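4.2 Ravitaillement et mémoire des courses d'arête
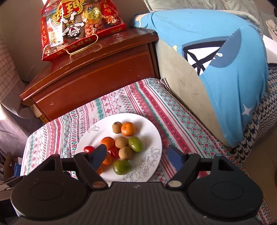
Figure 3. Mandarines et fruits ressemblant à des kiwis sur une assiette. Cliché : Ute Kettler.

Les carnets de course conservés par la section de Grindbridge n'ont pas été rédigés pour être lus par des historiens. Ils servaient à consigner l'horaire, la composition de la cordée, l'état de la neige et, quand l'auteur en avait le goût, quelques remarques sur le rocher. Le dépouillement a porté sur 367 comptes rendus relatifs à l'arête du Pelto et à ses variantes. Pour cette partie de l'étude, nous avons relevé toutes les mentions de nourriture et de boisson, y compris les plus brèves (« mangé au col », « plus rien dans les sacs »), puis nous les avons rapportées à leur place dans le récit.

Le premier constat concerne la répartition de ces mentions. Elles sont rares dans la montée et se concentrent à deux endroits : la brèche qui précède le ressaut supérieur et le replat situé sous le sommet. La brèche est le seul point de l'arête où une cordée de trois peut s'asseoir à l'abri du vent d'ouest. On s'attendrait à ce que le repas y soit noté comme un simple repère horaire. Or les rédacteurs y placent souvent le moment de la décision, celui où l'on choisit de poursuivre ou de redescendre par le couloir. Dans 73 comptes rendus, la halte et la délibération occupent la même phrase.

Cette association n'a pas toujours existé. Les carnets les plus anciens, tenus par des guides ou sous leur dictée, ne mentionnent aucune délibération. Le client mange, le guide regarde le ciel, la cordée repart. Le changement apparaît avec les premières courses sans guide, dont les auteurs avaient à justifier leurs choix devant la section. Le récit du repas leur donnait l'occasion d'exposer leurs raisons. Van Hecke a décrit un procédé voisin dans les rapports d'accident, où la dernière halte est presque toujours racontée en détail, même lorsqu'elle n'a joué aucun rôle dans la suite des événements (Ineke Van Hecke, communication personnelle).

Le contenu des sacs est plus difficile à établir. Le pain, le lard et le fromage sont rarement nommés, sans doute parce qu'ils allaient de soi. Les auteurs signalent plutôt ce qui sort de l'ordinaire : une boîte de conserve ouverte au piolet, du thé gelé dans la gourde, une orange partagée au sommet. Les fruits frais reviennent dans 11 comptes rendus, toujours sur le replat terminal, et toujours comme objet de partage. Il serait imprudent d'en déduire une habitude. Un aliment lourd et fragile, porté pendant toute une course, avait de bonnes chances d'être raconté chaque fois qu'il arrivait entier, alors que le quignon de pain avalé en marchant ne laissait pas de trace.

La même réserve vaut pour l'alcool. Les carnets de Grindbridge en parlent peu, ceux de la section voisine de Flidton davantage. La différence tient peut-être aux usages de rédaction. À Flidton, les comptes rendus étaient lus à voix haute lors de la réunion de mars, et plusieurs d'entre eux portent des corrections au crayon qui en renforcent le ton plaisant. À Grindbridge, ils étaient remis au responsable des courses et classés sans lecture publique. Un flacon de kirsch avait sa place dans le premier cas et n'apportait rien dans le second. Nous n'avons donc pas cherché à comparer les deux fonds sur ce point.

Reste la question de la course dite Lammers, du nom de la variante qui quitte l'arête sous le ressaut et gagne le sommet par les dalles du versant sud. Huit comptes rendus seulement la décrivent avec précision. Aucun ne mentionne de halte entre le départ des dalles et le sommet, ce qui s'accorde avec la topographie : la pente est continue et les relais sont inconfortables. Les rédacteurs déplacent alors la délibération au pied de la variante, parfois avant l'aube. L'un d'eux note que la cordée s'est arrêtée à quatre heures, a mangé debout et n'a plus parlé du retour ensuite. Le lien entre repas et décision se maintient donc lorsque le terrain impose un autre lieu, ce qui suggère qu'il relève au moins en partie d'une convention d'écriture.

On peut objecter que les alpinistes décident réellement pendant les haltes, et que les carnets ne font que le rapporter. L'objection est fondée pour la brèche, d'où l'on découvre d'un coup le ressaut et le temps qui vient de l'ouest. Elle l'est moins pour le pied des dalles, où l'obscurité ne permet de juger ni de l'un ni de l'autre. Dans deux cas, nous disposons en outre de récits rédigés séparément par deux membres d'une même cordée. Le premier situe la décision à la halte, le second la place plus haut, après un passage délicat que son compagnon ne mentionne pas. Les horaires concordent par ailleurs à quelques minutes près.

Ces écarts invitent à traiter avec prudence les chronologies établies à partir des seuls carnets. L'histoire des premières répétitions de l'arête, telle qu'elle figure dans les brochures de section, repose en grande partie sur les heures de passage à la brèche. Or ces heures ont été notées de mémoire, le soir au refuge ou le lendemain dans la vallée, et elles sont souvent arrondies à la demie. Les temps de montée calculés entre la brèche et le sommet en héritent directement. La section 4.3 reprend ce problème à partir des registres du refuge, où les départs étaient inscrits par le gardien.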